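4.3 Bowl color and self-served portion

The third set of trials concerned the color of the serving bowl. Earlier work on self-service meals has mostly treated the diameter of the bowl as the main variable and its color as a nuisance to be held fixed. Where color has been varied, the usual finding is that people serve themselves more when the food and the bowl are close in color and the edge of the food is hard to see. We refer to this as the low-contrast effect. Its size differs a good deal between reports, and in several of them the bowls differed in depth as well as in color, so the two causes cannot be pulled apart.

Trials were held in the staff canteens at Plonwood and Cendville. Both canteens serve a single hot dish at noon from an open counter, and in both the diner holds the ladle. The dish was either a red lentil stew or plain boiled rice. The stew was chosen for low contrast with orange bowls and high contrast with white ones. The rice reverses this. Bowls of the two colors were matched for inner diameter, depth and rim width, and the filled volume to the rim was checked with water before use. Diners took a bowl from the top of a stack and could not choose the color without reaching past the first one. Trays on which the color had been swapped were left out of the analysis.

Portion weight was read from a scale set under the tray rail, with the weight of the bowl and tray taken off. The scale was checked against a 200 g reference weight before service on each day. Readings below 99 g were treated as tasting portions and dropped, as set down in the trial plan. After this step about 3000 servings remained, split unevenly between the two sites – Cendville has the larger canteen and a shorter line. Site was therefore entered as a fixed term in the model, and diner as a random term where a badge number was available.

The low-contrast effect was present for the stew and weak for the rice. Diners with orange bowls took more stew than diners with white bowls, and the difference held at both sites. For rice the difference ran in the expected direction, with larger portions in the white bowls, but the interval included zero at Plonwood. We had expected the two foods to behave alike. One account is that rice piles up and gives a cue of height which stew does not, and that diners rely on height when the edge is hard to see. The present data cannot test this, as no side views of the filled bowls were kept.

A second result was not planned for. Portions rose slightly through the service hour in both colors and fell again in the last few minutes. The rise is probably a matter of hunger, and the fall a matter of how much remained in the pan. Adding time of service to the model did not change the estimate for color in any way that matters here. The first 300 servings at each site were also analyzed alone, to check for novelty of the bowls, and gave the same pattern.

Gloss was not controlled. A shiny surface returns a bright spot under a ceiling lamp, and this may help a diner find the edge of the food even where the colors match. Matte bowls of the same mold were sought from Dalisay but could not be had in both colors. The point is left to the follow-up trial at Umden, planned for May.

Figure 3. Four views from one location. First view: orange bowl, upside down or tilted, on a glass tabletop. Second view: two stacked orange bowls. Fourth view: glossy orange surface at close range, with a small spot of glare. 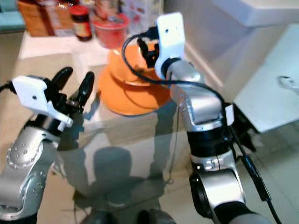
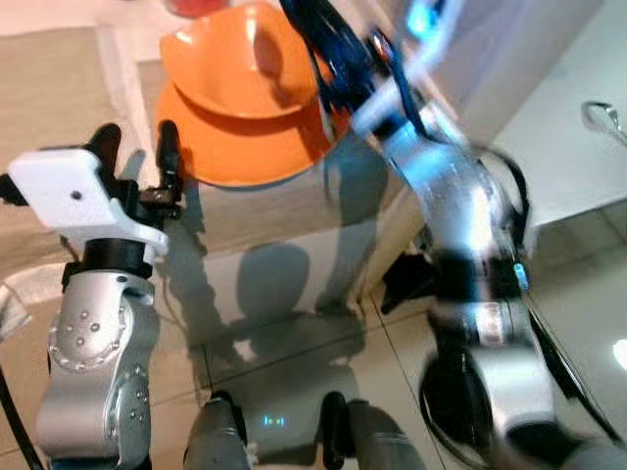
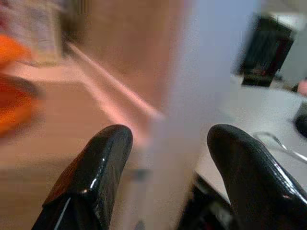
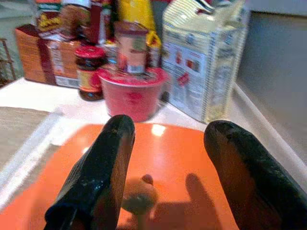

Ernő Simon, in a written comment on the draft, objected that the stew result may owe less to color contrast than to appetite, as warm colors are often said to make food look richer. He asked for a third bowl color, dark blue, which would stand apart from both foods and should give equal and low portions if contrast alone is at work. He also noted that a diner who comes back for a second serving has already seen the bowl empty – a case the model treats the same as a first serving. Second servings were not marked in the scale record at either site, and the Umden protocol now includes a field for them. The dark blue bowl has been added as well, for the stew only.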